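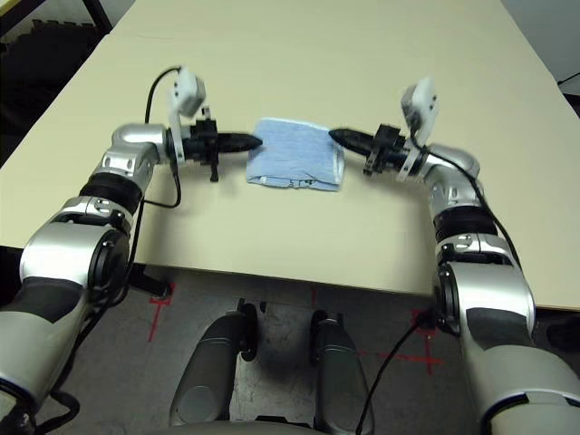
Home | Forums | Laundry & Linens | Search

Last updated: September

Folding hand towels: thirds or halves?

pantry_moth
Okay, settle something for me. I've always done hand towels in half, then half again, and my shelf looks like a landslide. My sister does thirds and hers stay put. Do I really have to refold 95 towels? (We run a little guest place in Hadmont, so yes, that many.)

clutley_kate
Thirds, thirds, thirds! Fold the long sides in first so the raggedy edges end up inside, then fold it over once. And do it on a table. On the bed you get lumps every time.

dorn77
Disagree. Thirds is too bulky for a narrow shelf. Halves are fine if you smooth each fold with your palm before the next one. Most people skip that and blame the fold.
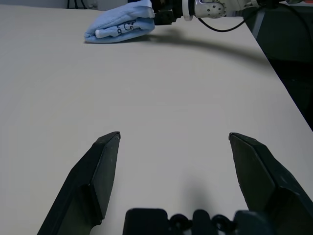 pantry_moth
I do smooth them! Well, the first ten, and after that I'm watching TV. What about the ones with something printed on them, do you fold so it shows?

clutley_kate
I leave the print out, it looks nicer on the shelf. And light blue ones go on top because they're my favorites, no system there.

dorn77
Print inside. Mine faded when they sat by the window.

oldmop
I roll everything. Did 100 for the Akthorpe swim meet and they all fit in two bins.

clutley_kate
Rolled ones come undone the second a kid grabs one, sorry oldmop!

pantry_moth
Trying thirds tonight, one shelf only.

Recent threads
Frayed edges: trim or hem?
Shelf depth for bath sheets
Vinegar in the rinse, yes or no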